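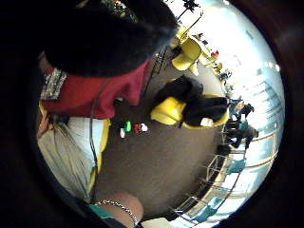 Blocks on the table, yellow chairs behind. Mid-morning at Bikum.

Four blocks. Two white, one green, one red. Pick one up, put it down next to its neighbour, do it again. That's the job, and I was bad at it by lunchtime.

Bikum runs its teaching days on a big bright floor with a wall of windows and too many chairs. You get a gripper with a handle, a camera on it, and a short talk. Then you're off. The gripper records what your hand does and what the camera sees, and later on a robot arm is trained to copy it. No code, no joystick. You hold the thing and do the task like you'd like it done.

Except you don't do it like you'd like it done. You do it like a person with a cold coffee and a sore wrist. First go, I came in far too fast and the red block went skating off. Second go, fine. Third go, I was thinking about parking. All 3 go in the log, and someone at a desk decides which ones are fit to learn from.

"Slow hands" is the phrase on the floor. You hear it constantly. Slow hands, and don't wave about when you're done. Waving gets learned too. One of the early arms at Bikum apparently finished every task with a little flourish, up and to the left, and it took them ages to work out it had come from a single demonstrator who liked to clear her elbow.

The target for a shift is 100 good runs. I managed 107 attempts in mine and a good deal fewer good ones, I wasn't told the exact number and didn't ask.

The other way in

Across the building is the remote side, which Pivach looks after. Seperate room, different mood. Here the arm is real and in front of you and you steer it from a pair of handles a couple of metres off. It's quieter. People sit very still. There's a lag, tiny, but your shoulders feel it, and by the end of a session everybody gets up like they've been on a coach.

Which is better? Depends who you ask. The remote lot say theirs is cleaner, as the robot can only do what the robot can do, so you never show it a trick it hasn't got the joints for. The hand-held lot say fine, but we've done six tasks while you were warming up. Both true. Leitner, the firm paying for most of this season's work, wants a mix of the two and won't say what proportion.

What it wants them for is duller than you'd hope. Sorting small parts. Tidying benches. Putting scissors back where scissors go. The blocks are just the nursery slope, everyone starts there and most people are glad to move on.

I moved on after the break. Harder stuff now, a cluttered surface, things of different sizes and nothing lined up. You begin to notice your own thumb. How much it does, how it gets to a thing before the rest of you has made up its mind. A gripper has nothing like it and you spend an hour or so cross about that, and then you stop reaching for things the old way. On the bus home I picked up my phone with a sort of pinch. 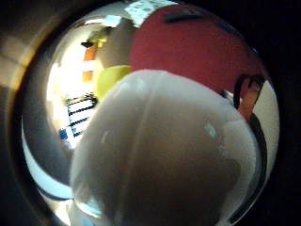
Trying it yourself

Bikum opens a few places to the public from November, mornings only. Mullo, the smaller outfit down the road, does evenings and is a bit more relaxed about beginers. Wear short sleeves or roll them up. Eat first. Ask for the blocks even if they offer you something cleverer, you'll want the practise.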